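Does a kitchen scale read differently at altitude?

Asked by Elfriede Bühler, 11 Nov 2018

I moved from sea level to 2,238 m and brought my Fasis load-cell scale with me. Should a 70 g test weight still read 70 g? Mine is low by a small amount.

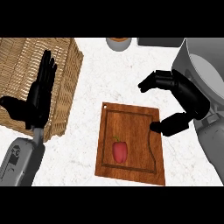

The scale has a calibration mode that I have not used since February.

2 answers

Talell
A load cell measures force. Local g drops by less than 0.1 percent over that climb, so a 70 g weight should read low by under 0.07 g. Recalibrate on site – the error then cancels.

Kaufmann
check the batteries first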